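Presomitz two-arm packaging set, README

Read this before you train anything on it. The earlier version of this page oversold the data and several people took it at its word.

What it is

Teleoperated demonstrations of two-arm packaging work, recorded at the Penditstead bench in January. There are 1000 episodes across 19 item and box pairs. Phones in tray boxes are the largest group. Each episode has wrist video, joint positions, gripper opening and a one-line task label.

What it is supposed to show

The Flernel project wanted proof that a policy could learn to share a job between two grippers. I'm not convinced this set can give them that. Operators fell into habits fast, and a model that copies the habit will score well on our own test split without learning much about coordination.

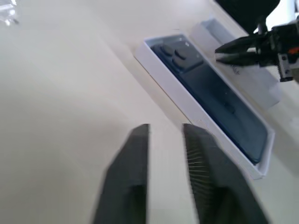

The test split makes this worse. It was drawn at random from the same sessions as the training data, so the lighting, the table and the boxes all carry over. If you report a number on it, say so. Better still, hold out whole item pairs and expect the number to drop.

Known problems

Only 5 operators contributed, and 2 of them recorded most of the phone episodes.

"Success" was marked by the operator who had just done the task. No second person checked. Treat the flag as an opinion.

From a wrist view, one arm often hides what the other is doing. Labels don't record when this happens.

Task labels were typed by hand. "Lid," "cover" and "top" may mean the same part or may not.

Failed attempts were deleted during the first sessions and kept later on. Don't use this set to estimate how often anything fails.

Loading

The Cù loader reads the episodes directly. It drops damaged files without a warning, so compare your episode total with the index before you start a run.

Open questions

We still have no baseline trained on one arm alone. Until there is one, I would ignore any claim that the second arm's data helps.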